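Visit report: Zirnbridge teleoperation lab, open afternoon, 26th September

Posted by Ekow Ayaaba

14 shares | 3 comments

We use cookies to keep this site working and to count visits. Accept | Manage settings

The lab occupies the ground floor of the old Clarnico building. Entry is by the loading door on the canal side. Visitors were split into two groups; mine was taken round by Rajkumari Chaturvedi, who runs data collection. The other group began upstairs with the talk on Konier, the lab's logging software, which I heard second.

The work is picking from a bin. An operator sits at a desk with a hand controller and a foot pedal and drives the arm through a complete pick: approach, close, lift, release. Joint positions, gripper width and camera images are logged together for the whole motion. One such recording is called a demonstration. The set stood at 3,418 demonstrations on the day of the visit, of which 1,797 were made with the hand controller. The rest were made by hand guiding, with the arm set compliant and a person moving the wrist directly. 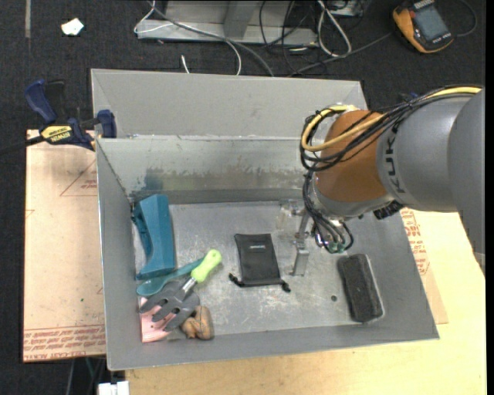

Bin picking by remote control is slower than I had expected. The operator, Dede Osei, approached each object from above, stopped short of it, corrected the wrist angle and then went down. Objects are mixed on purpose, and each type fails in its own way. The hand fork with the lime-green handle lies across the handle of the teal spoon, so the order of removal matters and the operator has to choose it. The black drawstring pouch is soft, and a narrow metal finger can push it along the floor of the bin before it grips. Bare sheet metal also reflects, which upsets the depth reading near the walls. The bin is held with a bar clamp. Osei said that an earlier bin had been left free and crept across the table over a morning, which spoiled 40 recordings.

Failed picks are kept and labelled. Kwesi Laryea, who does the labelling, prefers a failure followed by a recovery to a clean pick, and marks the point at which the operator changed approach. I asked whether two labellers agree on that point. They have not yet tested it.

Hand guiding was shown last. It is quicker to learn, but the guiding person's arm blocks one camera and the recordings need trimming at both ends. Three visitors tried it. I found the wrist heavier to turn than to lift.

The policy trained on the September set was not run. Questions on access to the recordings go to Olesia Antoniuk at the front desk.

Get new visit reports by email. Enter your address to subscribe.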